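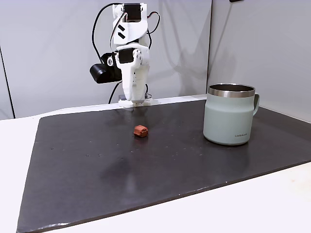

A white robot arm with black motors, standing at the edge of a dark work mat.

PONCE, October 2024. The road between Altard and Clarkard was open to ordinary traffic again on Monday morning, after a long and anxious summer in which the only vehicles allowed over the Ponce bridge were army trucks and the occasional ambulance. Families who had been waiting on both banks since before sunrise began walking across as soon as the barrier went up, many of them carrying far more than they could comfortably manage, and quite a few stopped halfway to hug cousins and old neighbors coming the other way.

The reopening is the first part of the ceasefire terms that both the provincial government in Altard and the Bralotik Front have carried out on the same day. Under those terms, government troops have moved back from the east bank and the Front's fighters have left the hill positions above Clarkard, where their mortars had kept the town's market closed and its schools running on half days, when they ran at all. Monitors in white vests stood at both ends of the bridge and checked papers, very patiently by all accounts, although the line still stretched back past the grain depot by noon.

By the time the crossing closed for the evening, 1,447 people had gone over on foot, according to the monitoring mission. Cars and small trucks are being let through in turns for now, with northbound traffic in the mornings and southbound after lunch. The mission hopes to have both lanes running before the end of the month, if the deck repairs go well and the weather is kind.

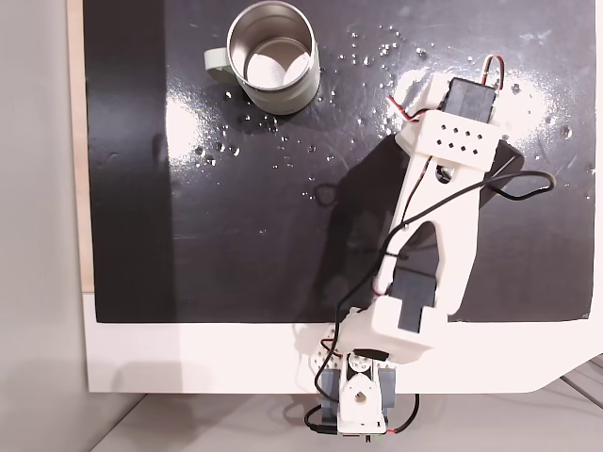
A mug with a pale green exterior and a steel interior, with water droplets on the black surface nearby.

Macario Hinojosa, who leads the monitoring mission and has spent much of the past year driving between the two sides with draft after draft of the same few pages, sounded tired but very glad when he spoke to reporters beside the bridge. "I have been told so many times that this could not be done by the fall," he said. "This morning I watched a grandmother walk over with a goose under her arm, and I thought, well, I will take that over any signature." He was careful to add that two villages upstream are still without a working telephone line to the monitors, and that a single bad night there could undo a good deal of work.

The harder questions have been left for the next round of talks. The Front wants its detained members released before it hands over any heavy weapons, and Altard wants to see the weapons first. A list of 137 detainees has been passed to both delegations, and 68 of them, mostly people held for carrying supplies, could be home within days if a judge in Altard signs the order. The rest face more serious charges, including some connected with the shelling of Clarkard in the spring, and their families have been asked to wait.
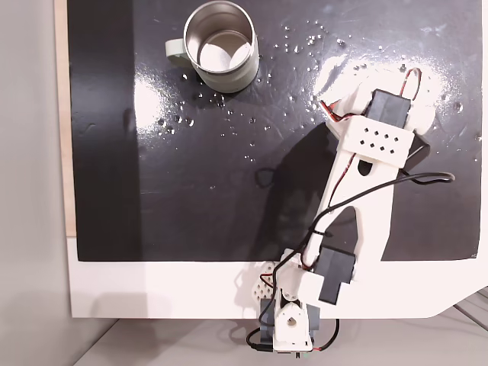 Families going back to Clarkard will find a town with power in most streets but water in only a few, and the relief office has set up in the old post office to help them through the first weeks. Every household that registers there is given blankets, lamp oil, soap, a cooking pot and drinking mugs, the steel kind with a looped handle. Registration is open every day from eight until dark, and people who have lost their papers are asked to come along anyway and bring a neighbor who can vouch for them.

The delegations are due to meet again in Ponce next week. Until then the bridge will stay open during daylight hours, and the monitors ask anyone crossing to keep to the marked path on the east bank, where the fields on either side have yet to be cleared of mines.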